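Section 4. Setting Up the Merkora Line Marker on a Synthetic Turf Field

Read this section to the end before you fill the tank. It is written for grounds staff who will mark temporary lines on infilled turf for the first time. Permanent lines, which are sewn or glued into the carpet, are not covered.

4.1 Before you start

The field must be brushed and free of leaves. If the turf was installed in the last 90 days, ask the installer for permission, as the infill may still be settling and the wheels of the marker can leave tracks.

You will need the marker, the string kit, a measuring tape of 100 feet or longer, removable turf paint, clean water and a stiff hand brush.

CAUTION: Use only paint that is sold as removable for synthetic turf. Paint for natural grass can bond to the fibers and stay there for years.

4.2 Laying out the first line

1. Find the corner of the field from which all other measurements are taken. On most drawings it is called the datum corner. On the Rerkville field it is the corner next to the equipment gate.

2. Push a string pin into the seam at the datum corner. Do not push the pin through the carpet itself.

3. Walk the string to the opposite corner and pull until it lies straight. On a windy day, put a sandbag on the string at the halfway point.

4. Measure the line two times, one time from each end. If the two results are different, move the pin and measure again.

Note: A steel tape becomes longer in hot weather. In August we do the layout before 9 in the morning, when the surface is still cool and the paint does not dry inside the nozzle.

4.3 Filling the tank

5. Close the drain valve (turn it to the right until it stops).

6. Pour in the water first, then the paint. The correct mix is printed on the paint can. If the can and this guide do not agree, follow the can.

7. Stir slowly for two minutes. Fast stirring makes foam, and foam gives a line with holes in it.

8. Close the lid and pump the handle until the needle is in the green part of the gauge.

CAUTION: Never open the lid while the tank is under pressure. Pull the release ring and wait until the hissing has stopped.

4.4 Test line

9. Place a piece of cardboard outside the field and paint a short line on it at normal walking speed. The edges should be clean on both sides.

10. If the line is too wide, lower the nozzle by one notch. If one edge is weak, the nozzle is turned — loosen the wing nut, set it straight and tighten it by hand.

11. Repeat the test on fresh cardboard after every adjustment.

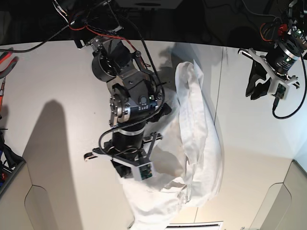
4.5 Painting

12. Put the front wheel on the string and look at the far pin, not at the wheel. Most crooked lines come from looking down.

13. Squeeze the trigger only when you are already walking, and release it before you stop.

14. Let the line dry before anybody crosses it. Drying takes longer in the shade of the stands, so paint that side first.

4.6 After use

15. Empty the tank and rinse it with clean water until the water from the nozzle is clear.

16. Take out the filter and clean it with the hand brush. Replace it after nearly 1,000 yards of line, or earlier if the mesh is torn.

17. Store the marker with the lid open and the pressure released. It must not freeze.

Replacement filters and nozzles can be ordered from Dobson. Questions about the layout drawings go to Freya Hollis in the field office. Removing the lines is described in Section 5.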